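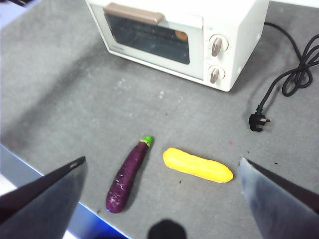
Wrist camera view at the toaster oven station, with the eggplant and squash between the gripper fingers and the oven cord on the tabletop.

Clearing a Cord Snag Fault at the Toaster Oven Station

Iverau Manipulation Laboratory, Ellville
Procedure owner: Manolis Alexiou
Last revised 1/22/22

Purpose

This page explains how to recover the arm after a cord snag at the toaster oven station and how to set the station up again before the next run. It applies to all operators who have completed the basic arm course. Staff who have not completed the course may press the emergency stop but may not carry out the remaining steps.

Background

In August, the arm stopped during a pick-and-place run with the toy vegetables. The right gripper finger had passed under a loop of the oven's power cord on its way to the squash. When the arm lifted, the cord went tight and the oven was pulled toward the front of the table. The controller reported a wrist overload and held position. The operator cleared the message and pressed Resume, and the arm continued its lift with the cord still caught. The oven tipped onto its door. There were no injuries, but the wrist joint had to be recalibrated and the station was closed for 7 working days.

The review found two causes. The cord had been left in coils inside the work area, and the fault was cleared before anyone had looked at the gripper. The steps below address both.

Recognizing the fault

A cord snag is normally reported as code 256, wrist overload. The same code is used for a hard collision with the table or the oven, so the code alone does not identify the cause. Treat every code 256 at this station as a possible snag until the cord has been checked by eye.

A light snag may not trigger the code at all. Stop the run if the cord moves when the arm moves, if the oven shifts on the table, or if a toy that was gripped squarely begins to turn in the fingers.

Releasing the cord

1. Press the emergency stop. Do not use the Pause button, which leaves the motors powered.

2. Check that the oven's plug is out of the wall outlet and the extension strip. The oven is used as a prop for reaching and door tasks and must never be connected to power at this station. If you find it connected, disconnect it at the outlet and report this separately.

3. Look at both gripper fingers from the side. The wrist camera does not show the underside of the fingers, and a loop of black cord is easily missed against their dark surface.

4. Support the oven with one hand. A tight cord can pull it forward when the arm is released.

5. Have a second operator hold the forearm while you release the brakes from the service panel. Lower the wrist until the cord is slack. Keep your hands out of the space between the fingers.

6. Slide the loop off by hand. Do not cut the cord and do not open the gripper under power to free it.

7. Move the arm back to at least 300 millimeters above the tabletop and set the brakes.

Inspecting the equipment

Check the cord along its full length for cuts or flattened sections, then check the plug for bent prongs. A damaged cord means the oven must be tagged and removed. Wipe the fingers and look for nicks along the inner edges. Open and close the oven door once and turn each knob to confirm that nothing has come loose.

Restarting

Gather the cord behind the oven and fasten it with two Tsakiris cable clips, with the plug secured in the rear holder. No part of the cord may lie in front of the oven or beside the pick area. Return the toys to their starting positions.

Release the emergency stop, clear the fault, and run the Plestance homing routine at low speed. If code 256 appears again during homing, stop and leave the arm powered down. A second overload usually indicates that the wrist sensor needs calibration, and operators are not authorized to perform that work.

Recording the event

Enter every snag in the station log, including those that did not produce a code. Record the task, the speed setting, where the cord was lying, and which finger was caught. Save the wrist camera recording before starting another run, as the controller overwrites older files without warning. Questions about this procedure should be sent to Manolis Alexiou through the laboratory's safety mailbox.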